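Nendby Sports Laundry Opens Kit Care Service to Youth and Amateur Clubs

NENDBY, Thursday, July 14, 2022 - Mumo, the textile care company, today announced the opening of a dedicated kit care service for youth and amateur sports clubs at its Nendby workshop. The service covers washing, inspection, minor repair, folding and storage of team clothing, and is offered to clubs in all sports.

The workshop has set aside a separate room for the purpose, with its own sorting tables, drying lines and shelving. Clothing from different clubs is kept apart from arrival to collection, and each club receives a written record of what was handed in and what condition it was in.

The new service follows a trial that began in May with the Flidholm athletics club, which entrusted the workshop with its full stock of training and match clothing. During the trial, 1,000 garments were checked by hand. Of these, 80 were set aside for repair, most of them for open seams or loose hems, and 10 were judged to be beyond use. The remaining items were washed, folded and returned to the club in labeled bags.

"Clubs spend a great deal of money on clothing and very often have no place to look after it," said Cúc Cù, managing director of Mumo. "A shirt is worn, put in a bag and forgotten until the next match. We want to give clubs a regular service at a price they can plan for, and we want the clothing to last for more than one season."

Much modern sportswear is made of synthetic mesh. The fabric is light and lets air through, but it snags easily on zippers and hook fasteners, and it can lose its shape if it is dried at high heat. Printed stripes and numbers also need care, as they may crack or fade when ironed directly. For these reasons the workshop washes mesh garments inside out at low temperature, without fabric softener, and hangs them to dry. No mesh item is put through a tumble dryer.

After drying, each garment is laid out and examined on both sides under a lamp. Staff look first at the hem, the side seams and the underarms, and then at any decoration. Dark clothing is checked a second time for deodorant marks and lint, which are easily missed on black fabric. Small faults are mended on the same day. Larger faults are noted and the club is asked whether it wishes to have the item repaired or taken out of use.

Folding is done by hand to a common size so that a complete team set fits on one shelf. Garments with a printed stripe or number are folded so that the crease does not run along the print.

"Folding sounds like the simple part, but slippery fabric does not stay where you put it," said Uyên Vũ, who heads the Nendby workshop. "Our staff were given time during the trial to find a method that works for mesh, and it is now written down and used for every order. Clubs have told us that being able to find the right size at once has saved them a lot of trouble on match days."

Clubs may choose between a single seasonal service and a standing arrangement with collection every two weeks. Under the standing arrangement, clothing is collected from the club in closed bags and returned within four working days. The company will also offer storage between seasons on the shelves of the new room, with space for the clothing of 60 teams at the outset. Places will be given in the order in which applications are received, and clubs based in Nendby and Flidholm will have priority for the first year.

A small program named Vi will run alongside the service. Clothing that is sound but no longer wanted by a club - because of a change of colors, for example - may be handed over to Vi, cleaned without charge and passed on to school sports groups that have asked for it. Club badges and personal names are removed first where this can be done without damage to the fabric.

Applications for both the seasonal and the standing service are open from today at the Nendby workshop. Clubs are asked to state the number of teams, the type of clothing and whether storage is required. Bags and labels are supplied by the company and do not need to be purchased separately. Visits to the workshop can be arranged in advance for club representatives who wish to see the room before applying.

Questions from the press should be addressed to the office of Cúc Cù at Mumo. Questions about clothing care and repair will be answered by Uyên Vũ and the workshop staff during opening hours. 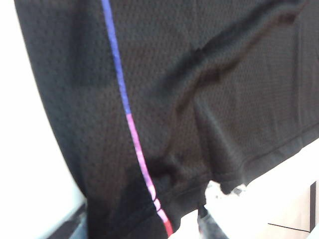

Price lists for the seasonal and standing services are available on request from the Nendby workshop.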